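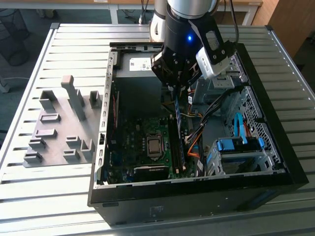 The Ristwood Amateur Radio Club is getting ready for its biggest on-air weekend of the year, and its president could hardly sit still when we met on 6/8/19. She has been licensed since high school, and she talks about antennas the way other people talk about their grandchildren. Her own start was humble, a hand-me-down receiver and a wire out the bedroom window. Now plenty of members come in from the computer side. Anyone who has laid a desktop tower on its side, taken the panel off and looked down at the green motherboard is halfway to being a ham, she told me. "You've already gotten over being scared of the insides! After that it's just learning what the parts do."

The club will set up in the hilltop field above Ratport, with two stations on voice, one on Morse code and one on digital modes. Everything runs on batteries and a pair of solar panels. "Last year we made 1773 contacts, and I want to beat it so badly," she said. "We had the 20-meter band open until way past midnight, and I was on the key with a cold slice of pizza in my other hand. I wouldn't trade that for anything."
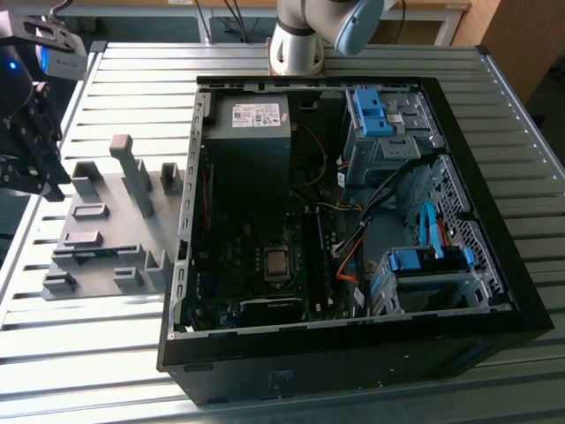
The digital station is new. A few members spent most of April getting the logging software to talk to the radio, and she admits there were evenings when it did not want to. "The rig would transmit and the laptop would freeze. Every time! We put ferrites on every cable we owned, and then we borrowed more." They also moved the antenna farther from the tent, and the freezing stopped.

I asked what a beginner should buy first, and she laughed. "Nothing! Come and use ours." The club keeps loaner handhelds, and its repeater on Osagie Ridge covers the whole valley, so even a small radio gets out well. For people who want to try the shortwave bands, she suggests a simple wire dipole and a used 100-watt transceiver.

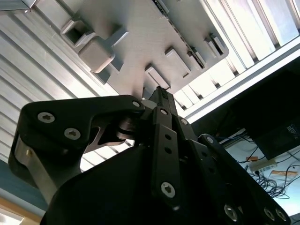
The spring license class had 13 students, and all of them passed. Several already check in to the Tuesday night net, which she runs from her kitchen table. "One of them worked Portugal in her first week. She called me right after, and I think we were both yelling."

There is a serious side, too. When an ice storm took out phone service in Mirnel, members passed messages between the shelter and the county office for two days. She is proud of that, though she would much rather talk about propagation.

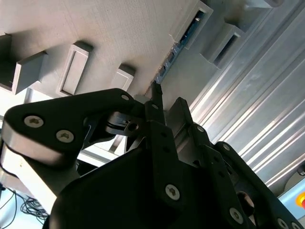 Visitors are welcome all weekend, and there will be a get-on-the-air station where anyone can talk under the supervision of a licensed operator. Kids love it, she said, once they get past the first few seconds of mic fright. Parking is along the lower fence, and the walk up is 200 yards on gravel, so wear decent shoes. "And bring a chair," she added. "You'll say you're staying ten minutes, and then somebody in Alaska will come back to you."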